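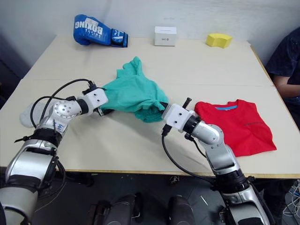 Blog > Ringside notes > June

I have watched the third round of Tapio Vuorinen against Toshio Kobori four times now and I'm still finding things in it! If you missed the card at the Flotari hall, go find the whole fight, because the clips going around only show the finish and the finish is the least of it. Vuorinen came out southpaw, which he has never done in 17 amateur fights, and for two whole minutes Kobori had no idea where the left hand was coming from. I love that. A blue boxing glove like the one up there, bright royal blue with BOXING in big white letters across the back, is about as plain as gear gets, and plain gear is what both of them train in most days, so you can forget the idea that any of this came out of an expensive camp.

Kobori is the one I went to see, I'll admit it. He has that lovely stiff jab and he doubles it up without loading his shoulder, so you get the second one before you've dealt with the first. In the opening round he threw it to the chest a lot, which looked like nothing from where I was sitting (row 40, behind a very tall man) but on the replay you can see Vuorinen's feet stop every single time. Then in the second he started coming over the top with the right, and I was on my feet, and so was the tall man, unfortunately.

So the stance switch was brave. Vuorinen was behind on my card and he'd been walking onto the jab all night. Turning southpaw put his lead hand right in the way of it, and suddenly the two of them were slapping at each other's gloves like kids fighting over the TV remote, and every few seconds that left came down the middle. The one that hurt Kobori wasn't even the hardest. He was stepping to his left, straight into it, and his knees dipped. He did get through the round on his feet, and he was still jabbing at the bell, bless him.

My friend from the Uchida gym scored it for Kobori and we argued all the way to the train. She thinks the first two rounds were clear and the third was close. I think the first was clear, the second was close, and the third was a wipeout. The judges went 2 to 1 for Vuorinen, so at least one of them was on her side.

The undercard deserves a mention too. The Vurilance girls' bout was terrific, tons of body work, and the smaller of the two never took a backward step that I saw. I want to see both of them again this summer, maybe over more rounds.

Next up for me is the Fledard club show. Kobori is supposed to be on it if his hand is okay, and I already have my ticket, much closer to the ring this time.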